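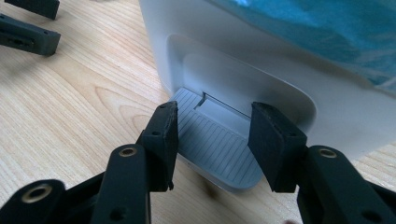 Jornada de puertas abiertas en Flodeck: una tarde con las pinzas en la mano

El taller de Flodeck ocupa la planta baja de una antigua imprenta, y el día de puertas abiertas la cola llegaba hasta la acera. Pasaron más de 300 personas en una tarde, muchas con niños, y casi todas acabaron delante de la misma mesa, la de manipulación. La responsable de esa parte del laboratorio prefiere que no pongamos su nombre («ponga el del equipo, que somos varios y luego me lo echan en cara», se ríe), pero habla durante casi una hora sin sentarse.

Lo primero que cuenta es que a la gente le sorprende lo doméstico que es todo. «Vienen esperando una cadena de montaje y se encuentran una mesa de madera y cosas de cocina. Un señor me preguntó dónde estaba el robot de verdad.» El proyecto se llama Pivach y trata justo de eso: de enseñar a una máquina los gestos pequeños de una casa. Abrir, tirar, encajar, soltar. Para ello, el equipo trabaja con pinzas que una persona lleva en las manos, con una cámara montada encima, y cada gesto queda grabado tal como lo vería el robot.

«La gracia es que no hace falta tener el brazo delante para enseñarle», explica. «Coges las pinzas, haces la tarea y ya has dado una clase. Un buen alumno necesita muchas clases, eso sí.» Para un solo gesto, el equipo llegó a grabar 2000 repeticiones el invierno pasado. Lo dice con un orgullo evidente, y también con algo de cansancio en las muñecas – enseña la derecha y la gira despacio.

Le pregunto cuál es el gesto más difícil y no duda. «Las lengüetas. Cualquier pestaña de plástico de la que haya que tirar. Nosotros metemos los dedos y ni lo pensamos, pero tenemos piel, notamos si resbala, corregimos sin darnos cuenta. Con dos dedos rígidos tienes que llegar centrado. Si entras torcido, empujas el aparato entero y lo paseas por la mesa.» Luego se anima y se pone a dibujar en el dorso de un folleto: los dos dedos a los lados de la pieza, el hueco que hay que dejar antes de cerrar, la dirección del tirón. Las estrías ayudan mucho, añade, y los fabricantes que dejan el plástico liso le parecen «gente sin corazón».

Los visitantes también podían probar. Había turnos de 4 minutos y un instructor al lado, y ahí es donde la tarde se puso divertida de verdad. Los adultos se ponían tensos y cerraban las pinzas antes de tiempo; los niños iban directos. Una niña repitió tres veces el turno (hubo que negociar con los de detrás) y a la tercera manejaba las dos pinzas a la vez, una para sujetar y otra para tirar. «A esa la contratamos», dice la responsable. «Los pequeños no tienen miedo de hacerlo mal. Yo tardé una semana en hacer con la izquierda algo que no diera vergüenza.»

En la sala del fondo se enseñaba la otra mitad del trabajo, la menos vistosa: las pantallas donde se revisan las grabaciones. Alguien tiene que mirar, cortar y descartar. «Aquí la gente se nos iba un poco», reconoce, «y me da pena, porque es mi parte favorita. Ves la misma acción hecha por 25 personas distintas y cada una tiene su manera. Hay quien entra por arriba, hay quien se acerca de lado, casi pidiendo permiso.» Quieren conservar toda esa variedad. Si el robot aprende de una sola persona, dice, aprende también sus manías.

El taller colabora desde hace poco con un grupo de Kashindye que graba con sus propios utensilios y en sus propias mesas, y la idea es juntar ambas colecciones en noviembre. Le brillan los ojos al hablar de ello – otras cocinas, otras alturas, otra luz. Del calendario habla con más prudencia. «Prometer fechas en esto es muy arriesgado. Yo prometo que seguiremos grabando.»

Cuando salgo todavía queda gente en la mesa, y un padre discute con su hijo sobre si el turno cuenta desde que coges las pinzas o desde que tocas algo. La próxima visita abierta será en el local de Jarnadgate, que es más grande. Hay que apuntarse antes, y conviene llevar las mangas remangadas.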